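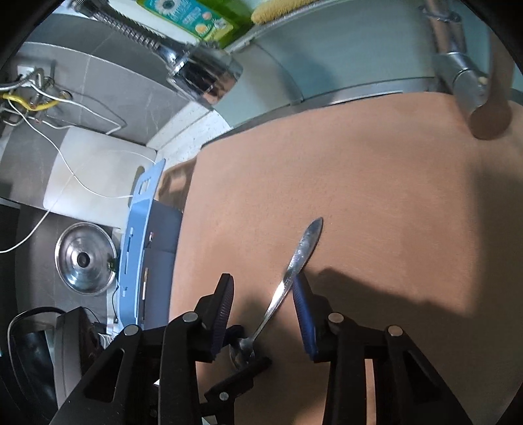
June, notebook, retention and access requests

Started 9.20. Carrying on from the last entry, where I had got as far as listing the places the Sadau customer records end up. The list was wrong, or at least short. Bushra Ghauri went through it first thing and found the nightly export to Kitulon, which I had down as switched off. It is still running. It copies the whole contact table, including the date of birth column, and Kitulon does nothing with date of birth as far as either of us can tell.

What the export does at present:
- runs at 2 in the morning from the old scheduler
- takes every row, closed accounts included
- writes to a shared folder and leaves the file there
- no clean-up step

The folder has files going back to 2023. I haven't opened any beyond the most recent and the oldest, just to confirm they have the same columns. They do, except the oldest also has a free text field called "notes". Read two lines of it and stopped. One was a delivery instruction, the other mentioned someone's operation. That makes it health data, sitting in a folder the whole of the Galeck team can read. Told Fulvio straight away and he is treating it as an incident until we know who has had it open. Access to the folder was cut back to him and Bushra at 10.05.

Access logs: the file server keeps 20 days. So we can say who opened what in that time and nothing before. Asked whether the backups hold older logs. Waiting.

10.40. Talked over retention with Fulvio Orlandini. The written schedule says closed accounts go after 2 years. The deletion job on the main database does follow that, I checked the query and ran it as a select against the test copy. But it only touches the main database. Nothing tells Kitulon, nothing tells the mailing tool, and the export files are outside it altogether. A person deleted from the main table could still be found in three other places. If we have ever written to somebody saying their data has been erased, that letter may not be right. Fulvio wants a list of those letters. I said I'd pull the closed tickets.

Pulled them after lunch. There are 15 erasure requests on the ticket system. Each has the confirmation letter attached. I looked up each reference in the latest export file and found none, as expected. In the oldest file I found most of them. Have not written the names here and won't; the list is in the restricted folder under today's entry.

Subject access test. Bushra put in a request under a made-up customer on the test system to see what comes back. The Dalen search tool returned the account record and the orders. It did not return call recordings or anything from the mailing tool. It matches on email address only, so a customer who changed address gets half their history. She tried again with the old address and got the other half, which also shows the two are never joined up. Needs fixing before we tell anyone this tool is how we answer requests. For now, search on account number by hand in each system and note it on the ticket.

Question I don't know the answer to: the Kitulon contract calls them a processor, but they use the postcode data for their own coverage maps. Bushra thinks that makes them a controller for that bit. I think so too, but it is one for the legal people. Have sent them the clause and a copy of one map, no customer data in it.

Changes made today:
- export changed to leave out date of birth and closed accounts, tested, not live
- folder permissions as above
- log retention on the file server raised, Fulvio approved

Nothing has been deleted. Fulvio was clear on that. The old files stay where they are until he has finished writing up the incident, even though we'd all like them gone.

Still to do:
- find out who set up the export in the first place and whether anybody signed for it
- ask Kitulon what they do with the files after loading
- check whether Galeck has its own copies
- put the new export live once Bushra has looked over the column list

Stopped 17.15. Backup logs still not back.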